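4. Cleaning and changing the processor

This part of the work was done by Florin Văduva and me, on Tuesday after the lecture. The task from our supervisor, Mrs. Kavitha Pai, was to take an old office computer and prepare it for a new use in the school library. The plan was to keep the case and the board, and to replace the processor, the memory and the disk.

Before we touched anything, we pulled out the power cable and pressed the power button for 5 seconds. Florin wore the wrist strap and I wrote the notes. The cooler was held by four screws. We loosened them in a cross pattern, a little at a time, as it was written in the handout. The old thermal paste had become very hard, and the cooler did not want to separate from the processor. We turned it gently to the left and to the right until it was free. In the handout it is advised to let the computer run for some minutes before this step, so the paste becomes softer. We forgot this, and I would recommend it to the next group.

The processor is kept in its place by a metal frame with a lever on the side. The lever must first be pushed down and a little away from the frame, and only then it can go up. When the frame is open, the processor lies free in the socket and must be lifted straight up, never pushed to the side. The contacts under it bend very easily, and a bent contact can make the whole board useless. 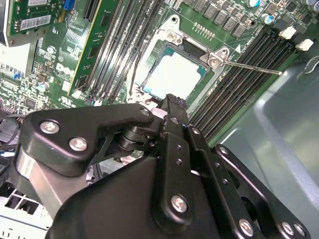
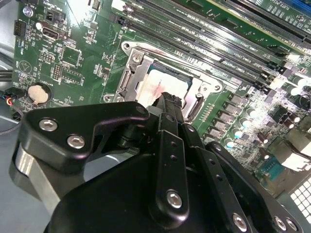 Figure 3. The processor and its socket on the motherboard, with memory slots beside it.

For cleaning we used alcohol and paper filters for coffee, which leave no fibers. We wiped from the edge to the middle, so that the dirt would not fall into the socket. The first two filters became gray at once. It took us 14 minutes until the metal was clean, which is longer than we wrote in our plan.

The memory was easier. We opened the latches at the ends of the slots and pressed each new module until it clicked. One module did not click on the first try because I was holding it in the wrong direction. The small cut in the module must meet the small bridge in the slot.

After the assembly the computer started, but the clock showed a wrong date. Zlatko Matić measured the coin battery and found that it was too weak. A new one was ordered from Mertens and is not yet installed. The results of the temperature test, which ran for 60 minutes, are given in part 5.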